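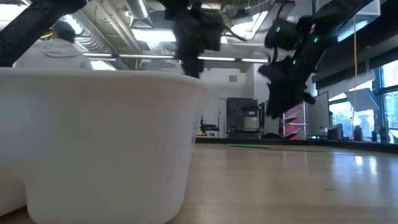

Skerkesby, cutlery table. Tabletop level, white bin nearest and the arms beyond it.

Filed under: Workshop Notebook / Faults and Near Misses

10 February 2026

Writing this up while it is fresh, with a mug of tea and a slightly sore pride. The right arm let itself down onto the table during run 563 and I want the whole business written out properly, partly for the Jorincombe lot, who have the same arms and the same cables, and partly for me, as I know perfectly well I shall have forgotten the details by July.

We were on the ordinary cutlery sort, green handles up and gold ends down, nothing fancy. The left arm was parked over its side of the tray and the right was coming across for a fork. It paused above the wood, as it does, and then the link to the wrist dropped out. The gripper opened, the forearm sank 50 mm at a very leisurely pace, and the fingertips came to rest on the tabletop with a sort of knock. No hands were inside the rails, I'm glad to say. One of us had been reaching in to straighten a spoon only a little earlier, with the arms paused, and that is the bit that bothered me all through lunch.

I hit the stop, and to its credit the stop did what it should. The Dradness log shows the wrist silent for 11 seconds and then back again, bright as a button, with no fault flagged at all. If I hadn't been standing there I'd have put the dropped fork down to a bad grasp and carried on. I do wonder how many of last week's "bad grasps" were the same thing.

My first thought was the power supply, and I lost most of the morning to that. I swapped it for the spare and had another dropout before I'd finished feeling pleased with myself. Then I suspected the new Melnychuk controller board, mostly out of prejudice, and put the old one back. Same again. (Sorry, Melnychuk. I was rude about you in front of people.) After that I did what I should have done at the start, which was to move the arm slowly by hand with the gripper powered and watch the link counter while I did it. 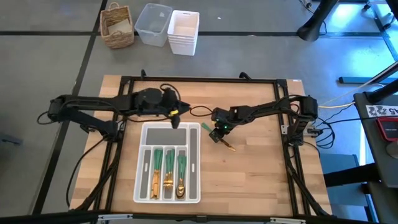 Why did the arm sink instead of holding still when the wrist went quiet?

The controller treats a lost wrist as a lost tool, so it clears the payload setting and goes over to soft hold, and in soft hold the forearm slowly gives way under its own weight.

So there are two faults tangled together, and I'd like us to keep them apart when we talk about them. The dropout is a cable matter. The sinking is a settings matter, and it would have been waiting for us whatever had broken first.

On the cable: the counter jumped every time I turned the wrist inward and leaned on the loop that stands out to its left. The loop is a generous one - I made it generous myself, after the last cable was too tight and pulled out of its socket - and when both arms work near the middle of the table it comes close to the left gripper. I found a shiny patch on the outside of it, just where a fingertip would rub. Under the jacket, one of the data wires was broken and only touching when the bend suited it. I have kept the cut piece in an envelope in the top drawer, for anybody who would like to be depressed by it.

I should own up that the log had been hinting. There are five short gaps on the right wrist in the days before, all of them with both arms over the middle, and I had looked at that very page and seen nothing in it.

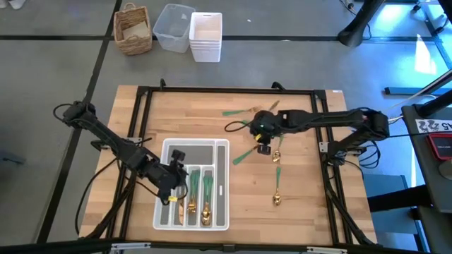

The trouble with a fault like this is that it hides so nicely among the ordinary mistakes. Forks slip, spoons slide off one another, a knife gets nudged round and has to be approached again, and after a few weeks at the table you stop being curious about any of it. I have asked Jorincombe to search their own logs for short wrist gaps. They were very gracious about it and have already sent back one that looks horribly familiar.

Where we had got to by the end of the day: new wrist cable fitted on the right, with a smaller loop. Soft hold switched off in Dradness, so that a lost wrist now means brakes on. I pulled the wrist plug on purpose with the arm held over a folded towel, and it stayed where it was. I did it several more times for the pleasure of it. I haven't changed the left arm's cable yet, only its setting, and I'd be happier if it didn't run until that is done.

Reaching in while paused is off the menu for now, however silly the spoon looks. Press the stop, wait for the brakes to click, then put your hand in. I know it is a nuisance and I know who will grumble (me).

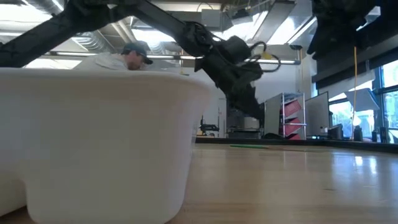

Still to do

- Left wrist cable: replace, and match the smaller loop.
- Ask Melnychuk whether a lost wrist can raise a proper fault, with a noise.
- Go back through last week's failed grasps and mark any that line up with a gap.
- Print the new reaching-in rule and tape it up by the stop button.
- Return the spare power supply to the cupboard. It is under my coat.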